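Play food

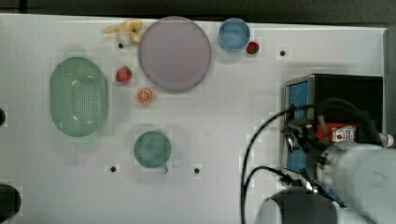
Toy fruit with a plate, a small bowl, a colander and a mug on a white tabletop.

Play food is the general name for toy versions of things people eat, usually sold or stored with a matching set of dishes. It is served constantly and never finished.

Fruit dominates most collections. The banana is often made partly peeled, which spares the cook some work, and the strawberry keeps its leafy green top through any number of meals. Oranges frequently come as a single slice, the fate of the remaining orange being left to the imagination.

Scale is treated loosely. A strawberry may rival its bowl, and a full-size colander may be called on to drain nothing at all. In June, Sosina Ayele sorted 300 pieces for the Clasness toy library and found 25 strawberries but only one fork. Her colleague Abrehet Wako has since divided the stock into "fruit," "dishes" and "disputed," the last of which is the largest.

Cleaning is simple in principle. Plastic pieces are washed in warm soapy water and left to drain, for which the colander at last proves useful.

See also: Toy kitchen; Tea set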